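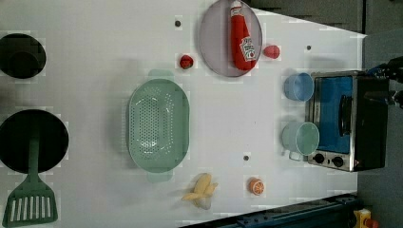

Ultmont wrote in to the Tratel help page that the colander ended up under the toaster oven every time the table was reset, and asked for the layout to be given in steps. The steps are set out in this section. They replace the short list in the earlier sheet.

4. Setting out the toy kitchen

4.1 Before you start

Clear the tabletop and wipe it with a damp cloth. Let it dry fully. Allow 10 minutes for a first layout.

Note: The tabletop has small holes in it. Do not use them to hold food pieces or cup bases.

4.2 Large items

1. Place the toaster oven near the right edge of the table. Turn it so that the door faces left, toward the middle.
2. Place the black pan at the left edge. Lay the green slotted spatula with its handle in the pan and its blade over the rim.
3. Set the colander near the center-left, with its long side running from front to back. The two flat handles then point to the front and the back.

Caution: Do not stack anything on the toaster oven. The door must be able to open.
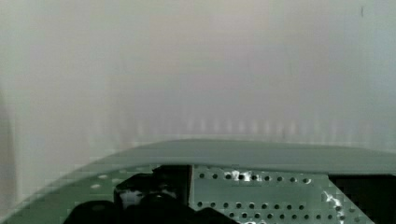 4. Check that the colander sits flat and does not rock. If it rocks, lift it and look for a food piece trapped underneath.
5. Leave the colander empty at this stage. Food is added during play - see the Dixit activity cards.

4.3 Cups

1. Stand the cups between the colander and the toaster oven, open end up.
2. Leave a hand's width between one cup and the next. Cups that touch tend to be knocked over together.
3. Keep the cups clear of the colander handles.

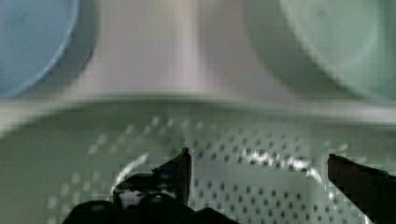 Fig. 4-3. Perforated surface, with blue and pale green round containers behind.

Note: Rinse the colander after any session with water or dough. Dried dough in the holes should be soaked for 10 minutes and then brushed out. Do not push it through with a pointed tool.

4.4 Plate and food

1. Place the round plate at the back of the table, near the center.
2. Lay the ketchup bottle on the plate. Do not stand it up, as the plate slides easily on a smooth top.
3. Put the small fruit pieces on the table beside the plate. Their exact position may vary.
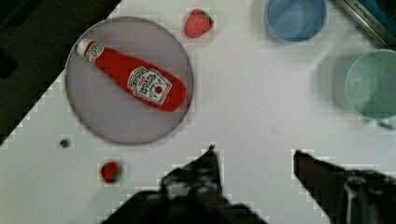 4. Check the floor around the table for dropped pieces before closing the storage box.

Caution: Small food pieces are a choking hazard for young children. Pick them up first when clearing the table.

4.5 Storage

Pack the toaster oven first, then the pan and the colander. Nest the cups only when dry. The Grulent storage box is 56 cm long and 46 cm wide - the plate goes in last, flat on top. Keep the lid off overnight if any item is still damp.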